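Cash out an old 401(k) to start a side business, or roll it over?

Posted in Retirement & Saving
Thursday, June 2, 2022

Marichka Levchenko

Hi all, typing this on my lunch so sorry if its a mess. Left Allivell in the spring after a long stretch there and have an old 401(k) just sitting with them. Not huge. The new job (Yurchenko, smaller company, nice people) has a plan too but I can't join till I've been there a while, HR was vague on when.

My brother and I have been doing small repair and parts work out of his garage in Trosdale on weekends. Fixing hinges, knobs, little brackets for people, that kind of stuff. It brings in a bit. He thinks I should just cash out the old account and we put it into tools and a real website and a sign. I'm 38. I don't love the idea but I also don't love the money sitting there doing who knows what, it's in some target date fund I never picked.

So - options as I understand them:

1. leave it where it is
2. roll it to an IRA
3. wait and roll it to the new plan
4. cash out, pay the tax, use it

What does number 4 really cost me? The Allivell site shows one number for the balance and then a smaller number if you click withdraw, and no explanation of the difference. Also I think there's a fee for leaving it there, I see $2 a month coming off but maybe that's something else. And I get an email that says "action required" but then the link is just a login page.

No other debt except the car. Emergency fund is ok not great. Traditional, not Roth, I checked.

Thanks in advance, will check back tonight.

prairie_ledger

Don't cash out. Short version.

Longer version: you're under 59 and a half so a traditional 401(k) withdrawal is taxed as regular income AND usually gets a 10% penalty on top. The smaller number on the withdraw screen is most likely the balance minus 20% - they have to hold that back for federal tax if the check is made out to you. That's not your final tax. It's a deposit toward it. You could owe more in April once the penalty and your state get their share. People get burned by this every single year, they see the 20% come off and figure they're square.

Ask for a DIRECT rollover. Use those words. The money goes from the old plan to the new IRA place, or they mail you a check made out to the new place "for benefit of" you. Either is fine. What you don't want is a check made out to just you. Then you've got 60 days to get it into an IRA and you have to make up the withheld part out of your own pocket or that part counts as a withdrawal. Pain in the neck.

Steps, more or less:
open a traditional IRA (not Roth, or you'll owe tax on the conversion)
call the IRA company first, not the old plan, they do this all day and will often get on a 3 way call
ask the old plan if they need a form signed or notarized
once it lands CHECK THAT IT'S INVESTED. It shows up as cash. Mine sat in cash for most of a year because I thought it would go into a fund by itself. It does not

The $2 is probably recordkeeping. Look at your quarterly statement under fees, not the website. And look at the expense ratio on the target date fund while you're in there, that matters more than two bucks.

If the balance is small the old plan may be allowed to push you out anyway, which might be what your "action required" email is. Log in by typing the address yourself, don't click the link.

Zakhar L.

brother here lol. for the record I said THINK about cashing out.

My side of it since she left stuff out. We turn down work. Last month I said no to two people because I didn't have what I needed or didn't have the time to do it by hand. A fund does what, 7 or 8 in a good year, and this year its down. The garage made us $425 in one weekend. You can't tell me thats worse than a fund

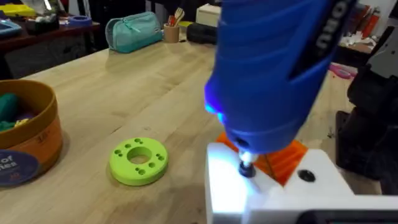 Rotary tool, bit down on the white block, orange printed bracket behind it.

anyway thats the kind of work. Small stuff, but people pay for it. Website quote we got was from Zilero and I admit it was high. We could do it cheaper ourselves probably. Sign is $200.

Not trying to wreck anybodys retirement. I just think theres a cost to doing nothing too. I cashed mine out when I was 26 and I'm fine. Did owe at tax time tho, forgot about that

prairie_ledger

@Zakhar - you said it yourself, you owed at tax time.

One weekend isn't a return. Take out materials, gas, self employment tax, and both your hours, then do it over a full year, then compare. Might still look good! But you don't need her retirement to pay for a $200 sign. Let the garage buy its own stuff out of what it makes. Open a seperate checking account for it, keep receipts, tools used for the business may be deductible. If it keeps growing you'll have real numbers to show a credit union.

Down market is also a bad time to sell and then not buy back in. In a rollover you're out for a few days, maybe a week or two if it's a paper check. Cash out and you're out for good.

Marichka Levchenko

Ok this helps a lot, thank you. Called at 4, on hold forever. The smaller number IS the 20%, you were right. And the $2 is an "account maintenence" fee that only started after I left. The email was real, they want me to pick something by the end of June.

Going with the IRA. Rep said no notary, just a form and then they mail a check made out to the new company. Zakhar and I talked, he's fine, we're splitting the sign out of the garage money and skipping the website for now.

One more if anyone's still reading - does the old plan send me a tax form even if it's a direct rollover?

prairie_ledger

Yes. 1099-R, early next year. Should have code G in box 7 and zero taxable in 2a. You still report it on your return, just nothing owed on it. If it has any other code call them before you file.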